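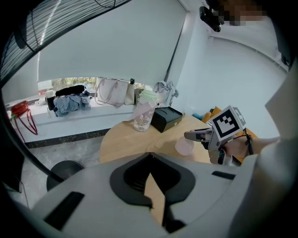
The round table by the window, Utwood building, mid-morning.

We got to Utwood a little after 9 and signed in at the front desk, where Kanyarat Ratanaporn was handing out paper maps. The open day covered three floors. She told us to start at the top and work down, as the lift gets busy once the coaches arrive from Lockyer.

The top floor has the shared rooms. The one I liked best was the plainest: white walls, grey floor tiles, a round table in light wood and a black stool. On the table were a clear tumbler with a pale green lid, a black box with a hinged lid and a small pink cup you can see through. There was an orange cushion as well.

The window ledge is the useful part. It is white with a dark marble strip along the front, and people put everything on it — a red handbag, a black thermos, a white tote, a cream bag, a heap of light blue clothing. With the roller blind partly up you look straight out at green trees. I would happily eat lunch there every day.

The middle floor is storage and the print room. Ekkachai Sriwong took our group through and was good on the practical side. The shelving came second-hand from Bratik and holds 2000 boxes when full. The room was being rearranged when we visited, so we only saw half of it. He answered questions about damp for quite a long time.

On the ground floor there is a small shop and a display on the old Cleklow works, which stood on the site before. The photographs are worth a look, though the labels are set very low and the type is small. A model of the works has 152 windows, according to the card beside it.

Tea was in the courtyard, £5 with a slice of cake. The ginger had gone by the time we got there, so we had lemon.

Getting there: the bus from Lockyer stops at the gate. Parking is on the grass behind the building — fine in April, but I would not try it after heavy rain. Bags larger than a rucksack have to be left at the desk.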